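Haveo Stacking Rack: Frequently Asked Questions

This page covers assembly, loading, cleaning and returns for the Haveo line of plastic stacking racks. The questions apply to all colors unless stated otherwise. For the Zuna wall rail, see the separate Zuna page.

What comes in the box?

A base set contains two columns, four feet, eight crossbars and a bag of locking pins. An extension set contains the columns and crossbars only. Feet are not included in extension sets because the lower rack supplies them.

Do I need tools?

No. All joints are push fit. A rubber mallet helps if the parts have been stored in a cold garage, as the sockets are tighter at low temperatures. Do not use a steel hammer. It will crack the socket lip, and a cracked lip is not covered by the warranty.

In what order should I assemble the parts?

Feet first, then columns, then crossbars from the bottom up. Leave the locking pins out until the rack is standing and level. Pins that go in early have to come out again if a crossbar is at the wrong height, and the pin heads wear with repeated removal.

How do I know a pin is fully seated?

The head sits flush with the column face and does not turn under finger pressure. If it turns, pull it and try the next hole up to check whether the pin or the hole is at fault. Replacement pins are sold in bags of 40.

How much weight will each level hold?

Each level is rated for 15 pounds, evenly spread. The rating applies to a rack standing on a hard, flat floor. On carpet, limit each level to 8 pounds. The total for a base set is the sum of its levels, and adding an extension set does not raise the rating of any single level.

Can I stack more than two sets?

Two sets is the maximum for a freestanding rack. A third set may be added only if the columns are fixed to the wall with the Haveo bracket kit. The kit includes screws for wood studs. Drywall anchors are not supplied, and we do not recommend relying on them alone.

Are the older racks compatible with current parts?

Racks molded at the Lollotholm plant have a square socket. Current racks have a round socket. The two do not join. To tell which one you have, look at the underside of any column: the plant name is molded into the plastic next to the recycling mark. Square socket crossbars are still available while stocks last. Square socket feet are not.

Which colors are available?

White, gray, green and orange. The color runs through the full thickness of the plastic, so scratches are less visible than on a painted rack. Shades can vary slightly between production runs. If an exact match matters, order all sets at the same time.

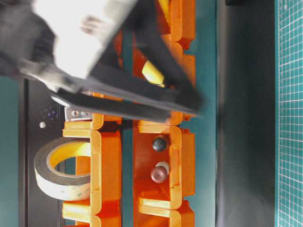

Two columns in orange.

Can the rack be used outdoors?

It can be used on a covered porch. Direct sun will fade the plastic over a season or two, with orange and green fading first. Bring the rack indoors before the first hard freeze. It can go back out in March in most areas.

How should I clean it?

Use warm water and dish soap. Rinse and let the sockets drain upside down before putting the rack back together. Avoid bleach, acetone and abrasive pads. The parts are not dishwasher safe. The drying cycle is hot enough to warp the crossbars, and a warped crossbar will not seat correctly.

The rack leans to one side. What should I check?

Check the floor with a level first. If the floor is level, confirm that all four feet are pushed in to the same depth. Next, check that opposite ends of each crossbar are in holes of the same number. The hole numbers are molded on the inside face of each column and are hard to read in poor light.

Do Chae bins fit on the rack?

The small and medium Chae bins fit. The large bin overhangs the crossbars at the front and should only be used on the bottom level.

What is the return period?

Unused racks may be returned within 14 days of delivery in the original box. Assembled racks can be returned only if a part is defective. Include the bag of pins, even if some have been used. Shipping on defective parts is paid by us.

How do I order a single replacement part?

Use the parts form and enter the code printed on the assembly sheet. If the sheet is missing, a copy can be downloaded from the product page. Column codes start with C, crossbar codes with B and foot codes with F.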